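This site uses cookies to remember your preferences. Accept | Manage

Gamard Workshop Fund: small parts sorting, progress to October

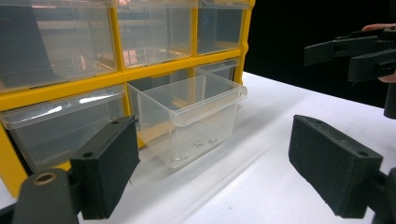
Ó Briain asked at the last review whether sorting hardware counts as progress or only feels like it. We have argued both sides and kept sorting.

So far 244 drawers are labeled and 81 are still waiting, mostly washers, which all look alike until you need one. The yellow organizers are holding up well. Their clear drawers let people see that we are out of something before they walk over to complain about it.

Spending stands at $3,494, all of it on storage and labels. Plistier sent the wrong dividers twice - 19 packs the second time - and has agreed to take them back. We are keeping the box they came in.

Next: finish the washers, move the Zestetti fittings out of the coffee cans, and decide what to do with the drawer marked "misc." It has been full since we opened it.

Last updated: October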